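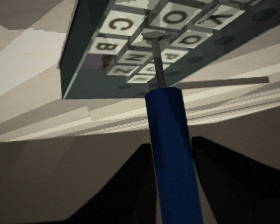
Ristdale Makers Board > Automation > Purchasing and budgets

Topic: Second arm now or simulation seats first?

kettler_h
I have to turn in an equipment request for our lab in February and I'd like some opinions before I do. We make test setups for button and key panels. A gripper holds a tool with a disc tip and presses one square at a time. Right now all of it is done in simulation, with a letter board standing in for the customer panels.

The choice is between a second physical arm (used, from Kelline, with a controller) or simulation seats for the whole group plus a better workstation. I can't get both past the budget meeting.
Helmut Kettler

mahogany_row
Buy the arm. You can tune contact in a simulator all winter and the first real key will still stick in a way you didn't model.

smyip
I'd go the other way. We bought hardware first and it sat on a pallet until the fixtures showed up. Guarding, mounting plate, air line, a proper table - none of that was on the quote. Ask Kelline what's included before you compare prices.

kettler_h
The quote says arm, controller, pendant and 5 m of cable. No gripper. I have a gripper already but the flange may not match.

smyip
Then you need an adapter plate and probably new fingers. Budget for the tool handle too. Round handles turn in flat fingers when you press off center. We ended up cutting a V in ours.

mahogany_row
A V groove is an hour on the mill. Hardly a reason to put off an arm.

benchvise26
What's the tile pitch on the real panels? If the disc is wider than the gap between keys you'll hit two at once and it won't matter which arm you buy.

kettler_h
Real keys are on a 26 mm pitch. Disc is smaller than that, but I haven't settled on a size.

benchvise26
Then get a few tips made in different diameters. Cheap, and you can put them under consumables.

smyip
One more thing for the request. Whoever approves it will ask about hours. We log ours, and the old arm ran 125 hours last quarter. A second one would have been idle most of the time. If yours is the same, a second arm is hard to defend.

mahogany_row
Ours is booked solid, so that depends on the shop. Siu-ming, you also have three people. Helmut has students.

smyip
Fair. I'd still want the log first.

kettler_h
I don't have a log. I'll start one today. Leaning toward fewer seats than I planned, the tips, and renting an arm from Prakthorpe for the contact tests. Has anyone rented from them?

benchvise26
Once. Arm was fine, pendant had a cracked screen. They charge a 100 dollar cleaning fee if you leave tape on the base, so take it off before pickup.

mahogany_row
Check who pays freight both ways. On ours we paid for the return.

kettler_h
Thanks, I'll ask them for a quote with freight on it and post the numbers when I have them.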